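Progress Report, Second Half of the Grant Year
Ekton Listening Archive: songs and the memories people attach to them

Where we stand

The grant paid for recorded interviews with residents who grew up with records and radio, a digital copy of each interview, and a set of public listening evenings. The proposal promised 50 interviews. We have finished 34. All of them have been copied to both drives and checked for sound, and 22 have been transcribed in full.

The shortfall comes from the spring. Our larger recorder was out for repair from March into May, and we did not want to use the small one for long sessions after it dropped audio twice. Since June the pace has been steady at four or five interviews a month.

Interviews run longer than planned. We budgeted 50 minutes each and the average is closer to 80. People bring records with them and want to play both sides. We have let them, and the transcription line is over budget as a result (see the last section). 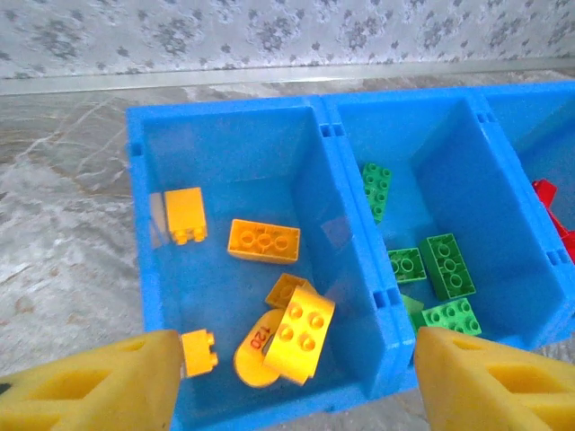
Report prepared by Roy Staniforth
Project Coordinator, Ekton Listening Archive

What people talk about

Most of the songs named so far were heard on a car radio, at a school dance, or through a bedroom wall from an older brother or sister. Church music came up more than we expected, and advertising jingles came up a lot. One woman sang the whole of a local furniture store jingle from memory, including the phone number.

We changed the opening question in June. The old one asked for a favorite song and many people froze. The new one asks what was playing in the kitchen when they were ten. Answers come faster and we get to the rest of the questions sooner.

Listening evenings

Three of the four evenings have been held, two at the Flundeck branch library and one at the Amundsen Street hall. The hall was too big for the sound system and people in the back rows asked for the volume up all night. The fourth will be at Flundeck.

Catalog

The catalog is being built in Patora. Song titles, performers, years and places are entered by hand, and it now has almost 1,000 entries. Spelling of band names is a mess, mainly for local groups that never put out a record. We are keeping the speaker's version and adding a second field for the corrected one.

Budget and request

Equipment and room rental are under budget. Transcription is over. We ask permission to move the unspent rental money to transcription, with no change to the total award. We also ask for a three-month extension to complete the remaining 16 interviews. Release forms are signed for every interview done so far, and copies can be sent on request.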